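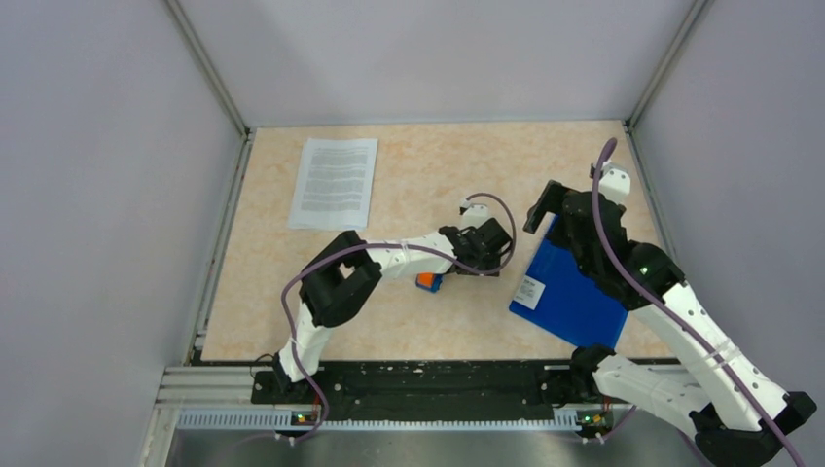 What should a small shop budget for first when it plans a two-arm robot station?

Start with everything that isn't an arm: the table, the mounting plate, the walls or guards, the cables, the spare grippers and the hours of whoever will look after it all. Price the arms after that.

Planning a bench-top robot cell

A bench-top robot cell is a small work area with one or two light arms fixed to a table or plate. People also call it a tabletop station or a bench cell, and I use all of those names in this article without much discipline, sorry! I've helped plan a few of them, first at Flendimberg and later on my own, and most of what I know comes from the purchase orders I got wrong.

Origin of the budget sheet

The layout I still use was drawn up by Roksolana Hrynyshyn when we were both at Flendimberg. She split every quote into two columns, things that move and things that stay put, and she wouldn't let anyone talk about the first column until the second was filled in. I thought this was fussy for a whole July and then I had to reorder a mounting plate because the hole pattern didn't match the arms (my fault, I had ordered it from an old drawing). I've been a two-column person ever since.

Fixed parts

The fixed column covers the table surface, the plate, the frame, any side walls, power, and the boards and adapters that sit near the arm bases. Our last one came to 4,000 dollars before a single arm was ordered, and I'd still call that a modest station. The plate was the biggest line. Get it cut long enough for two arms even if you're only buying one this year. A second plate later means taking the first arm off, setting it up again and losing a couple of days of work.

Plain walls are worth a line of their own if you plan to use cameras. We tried open benches at first, and every time somebody in a bright jacket walked by, the vision software had opinions about it. Painted panels in a dull color are cheap. Check that they leave the arms enough room to swing their elbows out, which I forgot on my second station and remembered on a Wednesday with the panels already screwed in.

Arms and grippers

Light arms are usually priced per arm, with the gripper either included or listed as an option in very small type. Read the small type! Tidulen quoted us for a pair and the grippers were on a separate page, so our comparison with Qaisi was off by a good bit until Hortensia Bravo went through both quotes line by line with a ruler under the text.

I'd buy both arms in one order and from one seller. Mixed pairs can be made to work, but you'll pay for it in programming time, and your spares shelf doubles. Ask about the reach of each arm too, and draw it out on paper at full size if you have the floor for it. Two arms that can't meet in the middle can't hand anything to each other, and two that overlap everywhere need much more careful programming to keep them from bumping.

Cables

Cables get their own heading because they always get left out. An arm that bends and twists all day is hard on anything running along it, so you want slack in the right places, flexible cable, and spares on hand. We put 400 dollars aside for cables and clips in the first year and used most of it. Pick one color for the moving runs and stick to it, as it makes tracing a fault so much quicker.

Test objects

These cost next to nothing and still hold people up. Blocks, folders, printed sheets, small boxes, whatever is close to the real job. Flat things are harder to pick up than you'd guess, so if your job involves paper or folders, say so when you ask for the quote, and ask to see the gripper handle that exact sort of thing before you sign. Flanlow did this for us without any fuss and it changed which fingers we ordered.

Lead times and spares

Lead times vary more than prices do. Our shortest was 9 weeks for a pair, and the sellers' estimates can slip by up to 20 days, so I no longer book the installer until the crates are on our floor. Order gripper fingers and one spare wrist cable with the arms so that they ride in the same shipment.

Staff time

This is the line managers like to cross out. Somebody has to set up the station, teach it the job, and go back to it whenever the job changes. Roksolana counted this in the stay-put column, on the grounds that the person wasn't going anywhere either, and I've kept it there. If you can't name the person who will do it, I'd hold off on the order until you can.

See also: gripper selection; cable management; used equipment; leasing versus buying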